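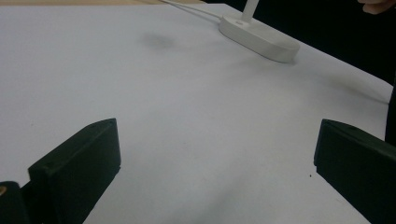
Kettle grippers: your questions

I get the same handful of emails about Kettle, my pair of hand-held grippers, so I've put the answers on one page. Last updated December 28, 2022.

What is Kettle for?
You hold a gripper in each hand and do an ordinary job with it, and the recordings go towards teaching my arm at home to do the same job. The arm is called Tostevo and it's slow, but I'm very fond of it!

Where do you work?
At Skusum, the shared workshop. I built the first pair there in October and the bench suits me - white top, decent height, space to swing both elbows.

How wide are the fingers?
Mine are chunky. I tried slim ones first and they twisted whenever I picked up anything heavier than a pen. Letay Seyoum redrew them for me with a flat inner face and I haven't gone back.
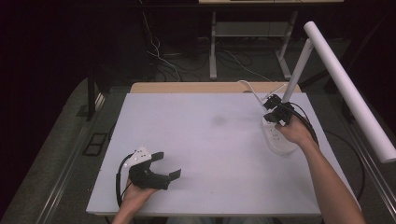
Do the cables get in the way?
A bit, yes. Let them hang outside your wrists and leave more slack than you think you need. Mine snagged every few minutes until I swapped to longer ones (the short ones are in a drawer if anybody wants them).

What should I practise on?
Start with something that has a flat side and doesn't roll. Leads and flexes are much harder - I'd save those for week two.

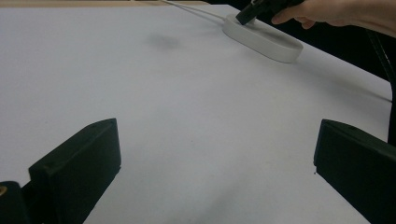 One gripper on the white oval piece, the other open.

How much did it all cost?
I spent 244 pounds on the pair, including 12 pounds on screws I bought in the wrong size.

Can I have the files?
Yes, ask me or Howard Bramwell at the workshop desk. Allow five evenings for the printing and a sixth for swearing at the springs.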